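Immigration and Travel Documents, Unit 4
Emergency travel documents: what they do and what they don't do

Last time we ended on the ordinary passport and I promised you the fun part. So now we get to the papers people carry when the passport is gone: emergency passports, one-way certificates, laissez-passer, letters from a consulate. I love this topic (you'll see why), because almost every student comes in thinking there is one rule for all of them, and there are at least three sets of rules running at the same time!

First, the law of the country that issues the paper. It decides who may have one, how long it lasts, and where the holder may go. Second, the law of the country the holder wants to enter. It decides whether the paper is good enough for a visa or a stamp. Third, the law of the country being left, which may ask for an exit permit or a police report about the loss.
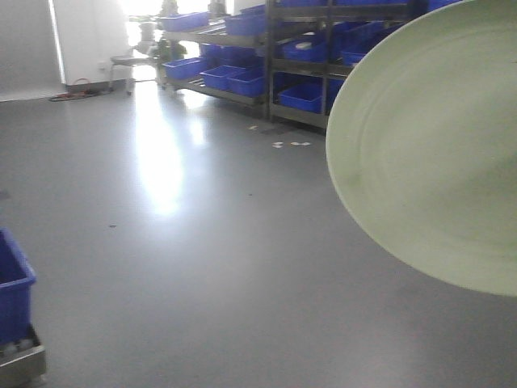

Start every problem by reading the document itself, cover to cover. Who issued it? Is there a line limiting the journey? Does it name one destination or several, and does it mention transit? Students rush past this and go straight to the treaties, and then they miss the one sentence that settles the case. When I teach this part I draw two circles on the board, one for "valid" and one for "accepted." Think of the pale green plate in the photo, with that faint raised ridge running just inside the edge: the whole plate is what a border officer may accept, and the part inside the ridge is what the issuing state allowed. A traveler can easily end up on the rim, with a paper that got through one office and still breaks a condition set by another.

Our running problem is Mikitz v. Bundgaard Travel (made up for class use years ago, and I still enjoy it). Mikitz loses a passport in May and gets a certificate for a direct trip home. The Bundgaard agent books a stopover of 40 hours, with a hotel outside the airport. Leaving the airport means entering the country. Does the certificate cover that? Write down what you would need to know before answering, and keep the list, we come back to it in Unit 5.

A word on penalties. Fines in our practice set run from 200 to 300, and in each one the statute asks whether the traveler knew about the condition. Look for words like "knowingly" and "without reasonable excuse." They do a huge amount of work.

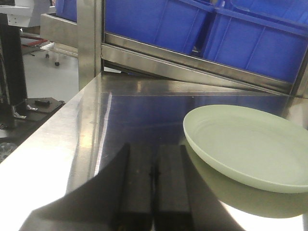 Kiều Trình objected at this point that a visa stamped into the certificate should protect the traveler, as the officer who gave it had read the same limits. It's a wonderful objection and worth a full page of your notes! It may help a lot on the question of knowledge. It does much less on validity, as one country's visa officer can't widen a document another country issued.

For next time: read the Grodthorpe packet up to page 199, and bring your list on the stopover.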